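Blessing Sunday

Well, I've got my feet up, the heater's on and I want to get this down before it all blurs together, because the blessing of the vehicles only comes once a year and I always tell myself I'll remember it and then by spring all I've got is the smell of diesel and whether it rained.

It didn't rain! It was bitterly cold though. Proper July cold, the kind where the lawn crunches. I'd put my good coat on the back of the door last night and then left the house in the other one, the green one with the dodgy zip, so I spent most of the morning clutching myself shut like someone hiding a chook under their jumper.

For my own records, and for whoever ends up with these notebooks: the blessing is the feast of the patron of travellers, which we keep on whatever Sunday is closest, and people bring whatever they've got with wheels. When I was a kid at Ashby it was mostly utes and a couple of trucks. Now it's prams, mobility scooters, the school bus, three generations of bikes, and this year a wheelbarrow with a bow on it. Father does the lot. He'd bless a shopping trolley if you pushed it up the hill to him, and I think one year he did.

The morning

Up at six, porridge, fed the dog, went out and tried to clean the car. It's a silly thing to do in the dark with a bucket. The water was freezing on the bonnet as I went, so I gave up on washing and just did the windows and took the rubbish out of the back. Found my reading glasses under the passenger seat (missing since Easter, I'd accused everybody) and a palm cross from at least two Palm Sundays ago. I'm never sure what you're supposed to do with old palm crosses. You're meant to hand them back to be burnt for the ashes, and I always remember that on Ash Wednesday, at the exact moment I'm kneeling there getting the ashes. I've put it in the glovebox now where I won't find it again.

I drove in by the Ludwood road because the bridge is still down to one lane. Took ages. There was a line of us with ribbons on our aerials, all waiting at the temporary lights, and the fellow in front got out and came back to have a chat through my window about whether we were a procession yet. I said I thought a procession needed a cross at the front. He said he had one on his dashboard and he was fourth from the front, so did that count. We didn't settle it.

Mass was packed. It always is, and you get people who haven't been since Christmas and don't know about the new responses, so there's that lovely muddle where half the church says one thing and half says the other and everyone trails off looking at their shoes. We had number 321 for the entrance hymn, which I love and which is pitched for angels. I dropped down the octave at the second verse and so did the whole left side. The organ was a bit wheezy. I'd be wheezy too, in that loft in July.

The sermon was a good one. He talked about the old story, the big strong man who carried people over the river on his shoulders, and the child who got heavier and heavier with each step. I've heard it every year of my life and I know perfectly well it's a legend, and I know the feast got taken off the general calendar years back and left to local places to keep or not. People love to tell you that, don't they, that he was "struck off". He wasn't struck off! He just got moved down the list. Father said this too, rather crisply, and I suspect someone had been at him in the car park.

What he said after that is the bit I wanted to write down. He said we all think about the strong man, and how hard it was for him, but most of us will spend a good part of our lives as the person being carried, and we're not very gracious about it. I thought about Mum and the wheelchair, and how cross she used to get at the kerbs. Then I thought about me last year with the hip, snapping at the poor lad from the community transport for going over the speed bumps. I did feel that one land.

The hill

After Mass everyone goes out to their vehicles and there's a frantic quarter of an hour while people try to start things. The tradition here at Kundari is that you go up the hill past the church, stop at the top for the water, and go down the other side. At Ashby they stay put and he walks along the rows. I prefer our way even though it plays merry hell with my clutch.

The Flistari coach led off this year. They run the Saturday service to the coast, and they'd sent one over all polished up with a garland on the front. It couldn't quite make the turn at the top. So it did a bit, and backed a bit, and did a bit more, and behind it the rest of us sat there rolling back and grabbing our handbrakes, and the brass band kept playing the same eight bars because they'd been told not to stop till the first blessing. I got the giggles. I was on my own in the car, laughing till my eyes ran, and then it was my turn and I had to wind the window down and look reverent.

He uses a branch off the bay tree for the sprinkling. I think the proper thing is a brass gadget with a knob on the end but that's been missing the whole time he's been with us. The bay does a better job anyway. I got a good splash across the windscreen and another one straight in the ear. You get a little card as well, with the prayer on it: a steady hand, a watchful eye, and no one hurt as I pass by. I've tucked it behind the sun visor with all the others. Some of the old ones have gone so pale you can't read a word. I still can't throw them out.

The motorbikes came last, as they always do, very loud and very solemn. Big blokes with their helmets off and their heads down. They stop for longer than the rest of us because they read out the names of their own who've died on the road, and you turn your engine off for that if you've any manners. Even the band was quiet. I could hear somebody's baby grizzling all the way down the bottom of the hill, and magpies, and then they all started up again at once and I nearly went through the roof.

Lunch and after

Lunch was in the hall from noon. Soup, rolls, sausages, and the slices. I'd made a lemon slice and a hedgehog and I'll record here without any shame that the hedgehog was gone before grace was finished. The lemon one took longer. I think I'd been too mean with the icing.

There was a display along the back wall with old photos of blessings, going back almost 100 years, and I stood there so long my tea went cold. Horses and drays! Of course it would have been, when you think about it, but I'd never thought about it. There's one of a woman on a bicycle in an enormous hat, staring straight down the lens as if she'd like a word with you. I'd have liked to be her friend. In another you can see our own front fence, or the fence that was there before our fence, and a dog lying in the middle of the road with the whole procession going round him.

The raffle was drawn at 2 and I won nothing, for what must be the thirtieth year running. The plate and the raffle together came to $1,029, which will go towards the community bus, the very one I was so rude in. I put in extra. Call it penance.

I'd meant to stay for the washing up but my hip was starting to grumble so I let myself be shooed out. See, gracious. I'm learning. Came home by the long way through Ludwood so I wouldn't have to sit at those lights again, and the paddocks were already going blue in the low parts at half past three. Winter afternoons do that out here, there's a whole lovely day and then someone just picks it up and walks off with it.

No appetite for a real tea after all those sausages. I thought something small and plain out of the steamer would do me, and a pot of tea, and the end of the lemon slice that came home in the tin.

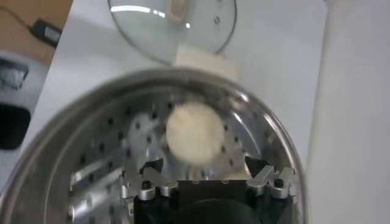
Before bed

Things to remember for next year, because I never do. Good coat. Check which coat is the good coat. Fill the car on the Saturday. More icing. Ask whether the photos could stay up past the weekend, or whether someone could copy the one with the dog in the road for me, I'd happily pay for it.

I rang my sister, who's at Ashby still, and she said theirs was very nice and very orderly and was over in half an hour. She said it in the voice she uses about my kitchen. I told her about the coach and the eight bars and by the time I got to the splash in the ear she was laughing as much as I had, so she's coming to ours next year and bringing the caravan. Heaven help the clutch on that thing.

It's gone nine. I can hear a motorbike way off on the Ludwood road, someone heading home late. I said the card for him, what I could remember of it. The dog wants to go out again and I'll have to find my slippers.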